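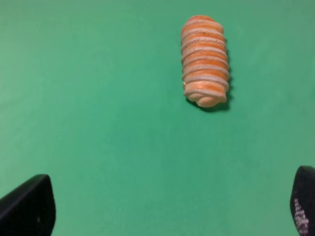
Robot picking on the finishing line, one year in

butlow_nights
We got two arms on the finishing line at Butlow in April of last year, and people keep asking me if it killed jobs, so I'm writing it down once. We were 18 on the line across both shifts. We are still 18. What changed is what we do all day.

Before, you stood and moved pieces from the belt to the tray, about 2,000 a shift. Now the arm does the plain ones and you do the odd shapes, the rejects and the restarts. My wrists are better. My feet are the same.

gravelpit
Who set it up? We're getting quotes and Ledix is the cheapest by a lot.

butlow_nights
Cliken did ours. Never used Ledix. Get the training hours in writing whoever you go with. We were promised 40 and got most of it in the last two weeks, when half of nights was on leave.

tinlid
Headcount staying at 18 doesn't mean no jobs went. How many temps did you have for the holidays before, and how many now?

butlow_nights
Fair. We used to take on temps from October and this past year we didn't. I should have put that in.

tinlid
That's where it always comes out. I temped four seasons at Bhattacharjee and then the call didn't come.

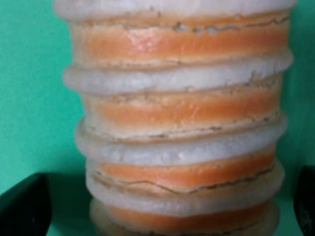

sorrel77
Different question. How does it do with soft stuff or anything ribbed? Ours grips fine on boxes, but with an uneven side it either squeezes too hard or lets go, and then I'm the one who clears it.

butlow_nights
Depends on the grip setting. There's a separate one for each product and it has to be changed at every changeover. If days forget, nights finds out.

sorrel77
Same here. They gave me the restarts and the settings and the title stayed "packer". No raise either.

gravelpit
You got a lesson in running a robot for free, I wouldn't complain too hard.

sorrel77
I'd complain less if it paid. The tech who comes in to do the same thing makes a lot more than me.
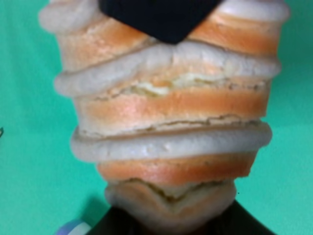
marlow_b
I'm on the maintenance side. Pads wear, and when they wear people turn the force up to make up for it. Check the pads first. We log every jam now and look at the log after each 500 picks.

butlow_nights
Who fills in the log, you or the line?

marlow_b
The line.

sorrel77
Of course.

marlow_b
It's one line per jam. But yes, I take the point, it got added and nothing got taken off.

tinlid
Ask for it to go in the job description before the next review. Once it's in there they have to grade it.

butlow_nights
Did that work anywhere you were?

tinlid
Once. Took until spring.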